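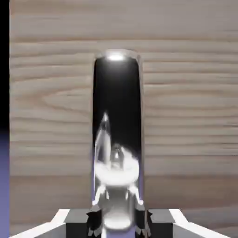
5.3 The chrome cylinder

I'd planned this section as a short one. The wrist-camera policy was working nicely on the painted cylinders, the matte cylinders and the slightly shiny cylinders, and the mirror-finish one was only in the set so that the finish axis would have a proper end to it. Then we ran it, and it ate most of our January, so it gets its own section (and it pushed the section on cluttered bins into the supplement, sorry).

A quick reminder of the setup from Section 3. Everything here runs in Otum, our simulator, with ray-traced reflections turned on. The policy, Sudon, gets the wrist image and the finger gap and nothing else. It has no depth input and no object pose. It outputs a small hand motion and a command for the fingers, over and over, until it decides it has a grasp and asks for the lift. An episode counts as a success if the object is above the lift height when the timer runs out. We ran 800 episodes on the chrome cylinder, same table texture throughout, start poses drawn the same way as for the other finishes.

Figure 6 is a wrist view from one of these episodes, with the dark fingers close in on either side of the lower part of the cylinder. I'd like you to look at the polished face for a moment, the way the policy has to. The top half is very dark, nearly black. Lower down there's a stretched-out reflection of the gripper, with a pointed white shape near the middle and a broad white oval across it. When I first looked at this view I took the oval for something sitting on the cylinder, and I built the scene! So I have some sympathy for the network.

What went wrong

Two separate things, and it took us far too long to see that they were separate.

The first one I'll call the early lift. The hand comes down, lines up well, the fingers begin to close, and then Sudon asks for the lift while there is still a clear gap on both sides. The hand goes up and the cylinder stays on the table. On the matte cylinder I can't find a single case of it. On the chrome one it was the most common failure by a long way, and it came with high confidence, too, so the confidence cutoff we use everywhere else did nothing for us.

The second one is worse, and I'd call it a safety matter if it happened on a real arm. In 72 of the 800 episodes the hand kept pushing downward after it had already reached a perfectly good grasp height. Sudon kept asking for a bit more down, and a bit more after that, and the palm ended up pressing on top of the object or the fingertips ended up pressing into the table. Otum's contact model is soft, so nothing dramatic shows up in the replay. The hand just sinks a little and sits there, and the episode times out. If you only read the success column you'd see a plain "fail" and move on. The contact force log is where it looks bad: the numbers went well past the level at which our real arm would trip its protective stop.

And we did only read the success column, for quite a while. That one is on me. Alžběta Dvořáček was the one who plotted the force log against the command log and asked me, very politely, if I was planning to put this policy on hardware.

Why we think it happens

Let me start with the explanation I believed first and no longer believe. I was sure it was the bright highlight on the rim. It's a small hard white band, it moves when the camera moves, and it moves in a way that doesn't match the surface it seems to be on. I spent days moving lights and dimming them. The early lifts barely changed, and the pushing episodes didn't change at all. I'm putting this in the paper because I suspect plenty of people would try the lights first, and maybe this saves somebody the trouble.

The next idea came from Jihad Boutros, who suggested we stop touching the lights and take the gripper out of the reflection. You can do this in a simulator, which is one of the nice things about them. We set a flag so that the gripper stayed visible to the camera but was left out of reflection rays. The cylinder kept its chrome, its dark upper half and its highlight, and lost its little ghost hand. Both failures dropped sharply. The pushing one vanished completely in the rerun.

So we think the story goes like this. During training, the strongest cue for "the fingers are around the object" is that pale and dark gripper shapes show up right next to the object's surface. With a mirror finish, gripper shapes show up on the object's surface well before the fingers touch anything. Sudon reads them as a finished grasp and asks for the lift. That accounts for the early lift pretty well, I think, and the saliency maps (supplement, part C) agree with it: the hot spot sits on the reflection and hardly touches the real fingertips.

The downward push is harder, and I want to be careful here, as the evidence is thinner. As the hand comes down, the reflection changes shape and slides along the cylinder. Sudon seems to chase it. It wants the pale oval to end up where the palm edge normally ends up in the image, and on a curved mirror that may never happen, however far down you go. We froze the reflection in place for a small batch and the chasing stopped, which fits. It would also fit a couple of other stories, so please take this paragraph as our best guess.

What we changed

We tried three fixes and kept two of them.

Adding chrome objects to the training set was the obvious one, and we did it: 700 new demonstrations, mixed finishes, plenty of mirror ones. The early lifts mostly went away. The pushing went down too, although it didn't go to zero, and I was uneasy about fixing a force problem with more pictures.

The second fix is dull and I like it best. The lift request is now ignored unless the finger gap has stopped shrinking while the fingers are still being told to close. It's a check that any old industrial gripper would have had, and we had left it out, partly out of pride, so that the network could "learn it from vision." It takes a few lines of code. If you're building something similar, put it in on the first day.

The third was a hard limit on downward travel after first contact, enforced outside the network, together with a force limit that ends the episode and labels it as a force fault. The label matters as much as the limit. Before this change a missed grasp and a crushed fingertip were the same zero in our table, and that's how the problem stayed hidden through so many runs. The limit stayed in and so did the lift check. The extra demonstrations we dropped from the main model, mostly to keep the comparison with Section 4 fair, though they're in the release for anyone who wants them.

With the two checks in place we ran 50 more episodes on the chrome cylinder and read every force log by hand, start to finish. There were no lifts on open fingers and no force above the limit. There were still ordinary misses, more than on the matte cylinder, and a few episodes where the hand hovered and did nothing until time ran out. I'll take hovering. A hand that waits costs us a retry, and a hand that pushes can cost us a wrist sensor.

What we haven't shown

We have not run any of this on the real arm. The Munerus gripper we have on order has a different housing, so its reflection will look different, and I don't know how much of the chasing depends on this exact shape and color. The simulated chrome is also cleaner than any real chrome I've ever handled. Fingerprints might help the policy or they might give it a new thing to trip over. And we only tested an upright cylinder here. Flat mirror faces would throw back a much less stretched hand, which could easily be more convincing to the network. The Ķēniņš test set includes a polished box, and that's where we'll go next, with the force log open from the start.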